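The sock lady of Hulletti, on clips, baskets and the ones that go missing

I went over to the Hulletti laundry co-op expecting to stay 20 minutes and left two hours later with very strong opinions about socks. My host has run the delicates corner there since July, and she had the kettle on before I'd found a chair.

"People bring me their sweaters and apologize for the socks," she told me. "I like the socks! Give me a bag of socks any day."

She washes everything cool, inside out, and she won't put a good pair in the dryer. They go up on clips, and she's picky about how. "By the cuff or by the toe, I've heard every argument," she said. "I've had customers nearly fall out over it. Pick one and get on with your day."
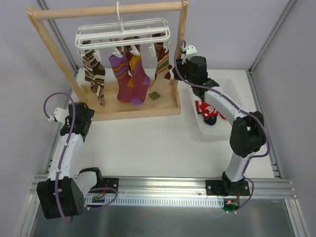

I asked whether she keeps pairs together when she hangs them. She laughed at me (kindly, I think).

"No, I hang what comes out of the basket. The matching is for later, with the radio on. If you stop to hunt for the partner every time, you'll still be there at supper."

Her first rack came from Van Wyk, the old hardware store, and she used it until the rod sagged. She's fond of a small rack you can carry from room to room, and fonder still of bright socks. Stripes, cartoons, purple heels, bring them all. Plain black ones she calls "a punishment," and when I looked down at my own feet she was already looking too.

And the singles? She keeps those in a drawer for a year. "Somebody always comes back for one," she said, and went to refill the kettle.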